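Countertop oven or big oven for two people?
Lumville Community Boards > Kitchen & Home

oatmealraisin70
Posted 7th January
Hello all, and happy new year to everyone who put up with my gravy questions! We are down to two at home now and I'm wondering if I can stop heating that great big oven every evening. I'm thinking of a little white one like these, for sausages, a couple of potatoes, that sort of thing.

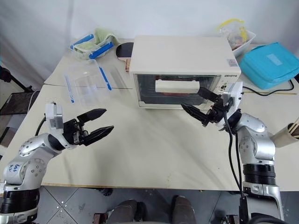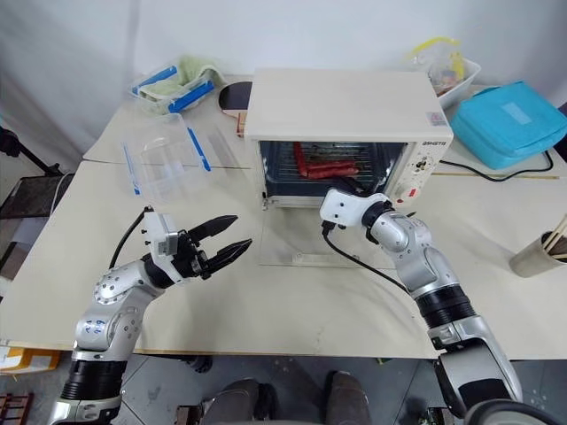 White toaster oven, glass door, wire rack inside.

My sister swears by hers, but she also swears by microwaving bacon, so I'd like a second opinion. Is the saving real, or do you end up using both ovens anyway?

beltus_road
We've had one since October and I wouldn't go back. It's hot before I've found the tongs! Ours is a Kovedach and the big oven has become a place to keep baking sheets (my husband is not pleased about that, but he can find his own cupboard). Do line the crumb tray with foil.

GrumpyBaker
Please don't line the crumb tray. My manual says not to, and I'd check yours before trying it. I also think people oversell these things. Mine browns the back and leaves the front pale, so I'm forever turning the food, and a proper loaf won't fit.

beltus_road
Well, I stand corrected on the foil, I'll dig out the booklet tonight. But she did say sausages and potatoes, not loaves!

GrumpyBaker
Fair enough. For sausages it's fine. Give them 15 minutes at 200 (that's Celsius, my dial is an import), turn them, then keep an eye on them until they're done through.

teapot_annie
I'm somewhere in the middle. I use the small one all week and the big one when the grandkids come - there's no way to feed that crowd in batches. Measure your counter first, with the door open. I didn't, and mine lived in the laundry room all winter.

oatmealraisin70
Thank you all, this is so helpful. Off to find the tape measure. Annie, does yours get very hot on top? I've got a cupboard right over the spot.

teapot_annie
It does, dear. I'd pick another spot.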